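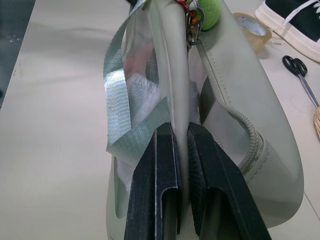
회녹색 토트백. 왼쪽은 속이 비치는 면, 오른쪽은 베이지색 코일 지퍼. 뒤쪽에 투명 포장 테이프 한 롤.

이소라 소개

이소라(Isora)는 가방을 고치고, 고친 가방을 다시 포장해 돌려보내는 작업실입니다. 토트백과 배낭, 운동 가방, 장바구니처럼 천이나 비닐 계열 소재로 된 가방을 주로 받습니다. 정장용 가죽 가방은 받지 않습니다. 해 본 적은 있지만 결과가 마음에 들지 않았습니다.

회사 소개라는 글을 저희는 잘 믿지 않는 편입니다. 가방 회사의 소개 페이지를 읽어 보면 대체로 할머니의 재봉틀이 나오고, 장인 정신이 나오고, 지구가 나옵니다. 정작 지퍼가 터졌을 때 어디로 보내야 하는지는 맨 아래 작은 글씨에 있거나 아예 없습니다. 그래서 이 페이지에는 무엇을 고치는지, 무엇을 못 고치는지, 돌려보낼 때 어떻게 싸는지를 주로 적었습니다. 감동적인 창업 이야기를 기대하셨다면 짧게 끝납니다.

시작

타데우시 크비아트코프스키는 원래 가방 수입 회사에서 반품을 담당했습니다. 반품 창고에 들어오는 가방의 사유란에는 거의 늘 '불량'이라고만 적혀 있었고, 열어 보면 지퍼 슬라이더가 벌어졌거나 손잡이 끝 박음질이 풀린 정도였다고 합니다. 고치면 될 물건을 왜 폐기하느냐고 물었더니 수선비가 새 제품 원가보다 비싸다는 답이 돌아왔습니다. 그 계산이 맞는지 의심스러워 직접 해 보았고, 어떤 가방은 맞았고 어떤 가방은 틀렸습니다. 틀린 쪽만 모아도 일이 되겠다 싶어 회사를 나와 작업실을 차렸습니다.

처음 자리는 파브워프스카(Pawłowska) 건물 지하였습니다. 습기 때문에 원단 롤이 상해서 한 해를 못 채우고 같은 건물 위층으로 옮겼고, 지금도 그곳에 있습니다. 엘리베이터가 느리니 큰 짐을 직접 들고 오시는 분은 감안해 주세요. 건물 관리실에는 오래전부터 교체를 요청해 두었습니다. 기대는 하지 않습니다.

무엇을 고치나

들어오는 가방의 태반은 지퍼 문제입니다. 손님은 보통 "지퍼가 고장 났다"고 적어 보내시는데, 저희가 보는 것은 그보다 조금 잘게 나뉩니다.

슬라이더가 벌어진 경우. 잠갔는데 뒤에서 다시 열리는 증상입니다. 코일 지퍼라면 슬라이더만 바꿔도 쓸 수 있을 때가 많습니다. 인터넷에 떠도는, 펜치로 슬라이더를 살짝 조이라는 방법은 권하지 않습니다. 당장은 잠기는 것처럼 보여도 얇아진 금속이 다시 벌어지고, 그사이 코일까지 상해서 오는 가방을 너무 많이 봤습니다.

코일이 상한 경우. 이빨이 눌리거나 뜯겨 나간 상태입니다. 끝부분이면 마감 위치를 옮겨서 살릴 수 있고, 한가운데면 지퍼 전체를 뜯어 새로 답니다.

지퍼 테이프가 본체에서 떨어진 경우. 지퍼 자체는 멀쩡한데 옆의 박음질이 풀린 것입니다. 곡선으로 휘어 들어가는 지퍼에서 자주 보입니다. 곡선 구간은 천이 당겨지는 방향이 계속 바뀌어서, 바늘땀이 촘촘하다고 꼭 튼튼하지도 않습니다. 너무 촘촘하면 코팅 원단은 우표 뜯듯이 뜯어집니다. "촘촘한 스티치"를 자랑하는 상품 설명을 보면 저희는 일단 원단이 무엇인지부터 찾아봅니다.

손잡이와 어깨끈, 웨빙, 클립과 고리, 안감 교체도 합니다. 반사 웨빙도 다룹니다. 다만 반사 면은 다리미 열과 접힘에 약하고, 한번 벗겨진 반사 층을 되살리는 방법을 저희는 모릅니다. 스프레이를 뿌리면 된다는 말도 있어 해 보았는데 권할 만하지 않았습니다. 벗겨졌으면 끈을 바꾸는 편이 낫습니다.

투명하거나 반투명한 면이 있는 가방은 미리 사진을 보내 주세요. 이런 소재에는 바늘구멍이 그대로 남습니다. 같은 자리를 다시 박을 수 있는 횟수가 정해져 있는 셈이고, 예전에 다른 곳에서 한 번 고쳤던 가방이라면 저희가 손댈 여지가 거의 없을 수 있습니다.

못 고치는 것

누렇게 변한 투명 소재는 되돌리지 못합니다. 끈적하게 녹은 안쪽 코팅도 마찬가지입니다. 코팅을 긁어내고 다시 입혀 준다는 곳이 있다는 얘기는 들었는데, 그렇게 다시 입힌 가방이 얼마 뒤 저희에게 온 적도 있습니다. 곰팡이가 핀 가방은 받는 즉시 다시 봉해서 돌려보냅니다. 옆에 있는 가방에 옮을 수 있기 때문이고, 이 점은 사정을 말씀하셔도 바뀌지 않습니다.

방수 처리도 하지 않습니다. 저희가 달아 드린 지퍼에 "생활 방수" 같은 말을 붙이지도 않습니다. 비가 얼마나 오는 생활을 가정한 말인지 아직도 모르겠습니다.

그렐러 작업에 대하여

그렐러(Greller)는 저희가 자체로 만드는 교체용 지퍼 세트 이름입니다. 지퍼, 슬라이더, 양 끝 마감 천, 실이 한 봉투에 들어 있습니다. 집에 재봉틀이 있고 직선박기를 할 줄 아는 분을 위해 만들었습니다. 누구나 쉽게 할 수 있다고 적자는 의견이 있었으나 넣지 않았습니다. 누구나 쉽게 할 수 없습니다. 특히 다 만들어진 가방에서 낡은 지퍼를 뜯어내는 일은 새로 다는 일보다 오래 걸리고, 설명서의 절반 이상이 뜯는 이야기입니다.

사 가신 분 중에 뜯는 데까지만 하고 가방을 저희에게 보내시는 분이 꽤 있습니다. 그렇게 오는 가방은 수선비에서 세트값을 빼 드립니다. 잘 뜯어 놓으셨으면 저희도 고맙고, 원단까지 같이 잘라 버리셨으면 조금 곤란합니다.

포장

수선업체를 고를 때 포장을 보고 고르시는 분은 드뭅니다. 저희는 그게 좀 이상하다고 생각합니다. 잘 고친 가방도 납작하게 눌린 채 며칠을 가면 지퍼 곡선에 꺾인 자국이 생기고, 코팅 원단에는 접힌 선이 남습니다. 받는 분은 그 자국을 수선 탓으로 여기실 텐데, 아니라고 할 근거도 없습니다.

그래서 안을 채웁니다. 부드러운 흰 종이를 구겨서 모서리부터 넣고, 지퍼가 휘는 자리에는 조금 더 넣습니다. 너무 빵빵하게 채우면 박음질이 당겨지니 손으로 눌렀을 때 천천히 돌아오는 정도에서 멈춥니다. 인쇄된 종이는 쓰지 않습니다. 밝은 안감에 글자가 옮겨 찍힌 가방을 물어 드린 뒤로 그렇게 정했습니다. 비싼 종이였습니다. 종이 말고 가방이요.

지퍼는 끝까지 잠그지 않고 조금 열어 둡니다. 금속 클립이나 장식이 달린 지퍼 손잡이는 본체에 닿아 긁히지 않게 따로 감쌉니다. 손님이 직접 달아 두신 구슬 장식이나 열쇠고리는 되도록 떼고 보내 주시면 좋겠습니다. 떼지 않고 보내셔도 잃어버리지는 않겠지만, 고치는 동안 걸리적거립니다.

상자는 투명 테이프로 가운데와 양쪽 가장자리를 막습니다. 한동안 종이테이프로 바꿔 썼다가 돌아왔습니다. 종이테이프가 환경에 낫다는 설명은 들었지만, 추운 날 상자 바닥이 벌어져 가방이 다른 상자에 담겨 반송되어 온 일이 두 번 있었고 그 운송까지 넣어 따지면 무엇이 나은지 저희로서는 알 수 없습니다. 더 나은 종이테이프를 아시는 분은 알려 주세요. 샘플은 받겠지만 광고 문구는 읽지 않습니다.

가방 하나만 들어갈 때 포장을 마친 무게를 600그램 안쪽으로 맞추려고 합니다. 배낭이나 큰 운동 가방은 당연히 넘습니다.

숫자에 대하여

지난 한 해 동안 고쳐서 내보낸 가방은 1195개입니다. 이 숫자를 크게 써서 첫 화면에 올리자는 제안이 있었습니다. 반대 의견은 이랬습니다. 몇 개를 고쳤는지는 알아도 그중 몇 개가 아직 쓰이고 있는지는 모른다는 것입니다. 맞는 말이어서 여기에만 적어 둡니다. 같은 자리가 다시 고장 나서 돌아온 가방도 이 숫자에 섞여 있습니다. 따로 빼서 세는 장부는 올해부터 만들기 시작했으니 다음에 이 페이지를 고칠 때는 그 숫자도 올릴 생각입니다. 보기 좋은 숫자가 아니어도 올립니다.

쓰레기를 얼마나 줄였는지는 계산하지 않습니다. 고친 가방이 새 가방 하나를 대신한다고 가정해야 나오는 숫자인데, 수선 맡기러 오신 분이 새 가방을 메고 오시는 모습을 자주 봅니다.

일하는 사람들

타데우시 크비아트코프스키. 접수와 견적을 봅니다. 견적이 짜다는 말과 비싸다는 말을 같은 날 듣기도 합니다. 고칠 가치가 없다고 생각하면 그렇게 씁니다. 섭섭해하시는 분도 있지만 바꿀 생각은 없는 듯합니다.

테레사 흐미엘레프스카. 재봉을 맡습니다. 텐트와 돛을 꿰매던 경력이 길고, 가방 업계에서 쓰는 용어 절반은 없어도 되는 말이라고 생각합니다. 그렐러 세트의 설명서도 테레사가 썼습니다.

다미안 비소츠카. 부자재를 구하고 검사합니다. 새 지퍼가 들어오면 롤마다 조금씩 잘라 여닫아 봅니다. 공급처에서 주는 시험 성적서는 서랍에 잘 보관되어 있습니다.

키베트 마가사라고 잘못 적힌 우편물이 자꾸 오는데, 키베트 마게사가 맞습니다. 포장과 발송 담당입니다. 포장이 엉망으로 도착했다면 키베트에게 사진을 보내 주세요. 변명 대신 다음 상자가 달라집니다.

에드문트 오스트로프스키는 오후에만 나와 장부와 재고를 봅니다. 위의 숫자를 첫 화면에 올리지 말자고 한 사람입니다.

이바르드 선반

작업실 입구에 이바르드(Ivard)라고 부르는 선반이 있습니다. 주인이 찾아가지 않은 가방과, 고치다가 포기하고 부품용으로 기증받은 가방이 올라갑니다. 연락을 드려도 답이 없으면 세 달을 기다린 뒤 선반으로 옮기고, 그 뒤로는 부품으로 쓰일 수 있습니다. 단종된 슬라이더나 색이 바랜 웨빙은 새것보다 여기서 찾는 편이 더 잘 어울립니다. 기증은 받지만 무조건 받지는 않습니다. 버리기 미안해서 보내시는 가방은 저희에게도 버리기 미안한 가방이 됩니다.

보증

수선한 자리는 보증합니다. 수선하지 않은 자리는 보증하지 않습니다. 지퍼를 새로 달았는데 손잡이가 떨어졌다면 그것은 새 수선입니다. 평생 보증은 하지 않습니다. 누구의 평생을 말하는지 설명해 주는 회사를 아직 못 봤고, 저희도 설명할 자신이 없습니다. 기간은 견적서에 가방마다 따로 적어 드립니다. 소재에 따라 달라서 한 줄로 쓸 수가 없습니다.

보내시는 방법

가방 전체 사진 한 장과 고장 난 곳 가까이 찍은 사진을 먼저 보내 주세요. 지퍼라면 잠근 상태와 연 상태를 다 찍어 주시면 좋습니다. 견적을 받고 동의하신 다음에 가방을 보내시면 됩니다. 먼저 보내신 가방은 순서가 뒤로 밀립니다.

주머니를 비워 주세요. 안주머니도요. 속에서 나온 물건은 봉투에 담아 함께 돌려드리지만, 먹을 것은 버립니다.

7월에는 재봉틀 정비로 접수를 쉬는 기간이 있습니다. 이미 받은 가방의 포장과 발송은 그동안에도 계속합니다. 직접 오실 분은 오전 10시 이후에 파브워프스카 건물 위층으로 오세요. 초인종은 한 번만 누르시면 됩니다. 재봉틀 소리 때문에 늦게 나갈 뿐 안에 사람이 있습니다.

지퍼 교체 비용과 부자재 목록은 가격 페이지에 있습니다. 가격이 오르면 오른 날의 이전 가격도 같이 남겨 둡니다.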